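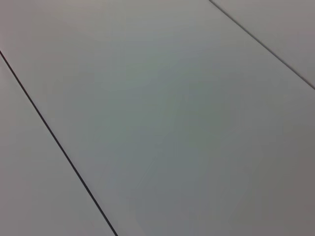

Jukstead Hall, back room: November walk-round of the tables and worktops

Right, same list as last time, with my notes after each line. I started at the Grerkside end and worked back towards the door, so if the order looks odd, that's why!

1. Surfaces clean and clear before opening
OK. I wiped everything over again anyway (habit) and went through one cloth and half a bottle of spray.

2. Panels level with each other
Mostly OK. I do this by running the flat of my hand across each join, slowly, and then doing it again the other way. One join has a bit of a lip to it. You wouldn't catch a sleeve on it but you might feel it under a sheet of paper, so I've put it down as "watch" and we'll see what it's like next time.

3. Joins free of crumbs, glue and glitter
Not OK. Oh, the glitter. I got most of it out with an old toothbrush and gave up on the rest. Please don't use a knife for this, somebody has in the past and it chews up the edges.

4. Gaps narrow enough that small fingers can't get in
OK. I tried the edge of a bank card in each one and it wouldn't go in past the numbers.

5. Edges and corners smooth
2 corners rough, both on the short table by the radiator. I've taped them for now. The tape is ugly and will peel, so proper corner caps please. Marciniak used to stock the soft ones and I'd go for those again.

6. Legs locked and feet on
One rubber foot missing, table 7. Found it under the radiator, pushed it back on, and it seems happy enough. Table 3 still rocks if you lean on it, so it's against the wall with a note on.

7. No wobble when pressed at the middle
OK apart from table 3, see above. I lean with both hands and count to five.

8. Finish sound, no lifting or flaking
OK. I got right down and looked along the tops with the light coming from the side, much the best way to spot a bubble (and hard on the knees).

9. Walkways clear, Alley door opens fully
OK now. There was a stack of chairs behind it and I've moved them to the cupboard.

Still to do: corner caps, a new foot for table 3, more cloths. The order form is number 412 in the blue folder, and I've filled in everything except the price of the caps.

Checked at 4.15pm, finished just before the craft group came in.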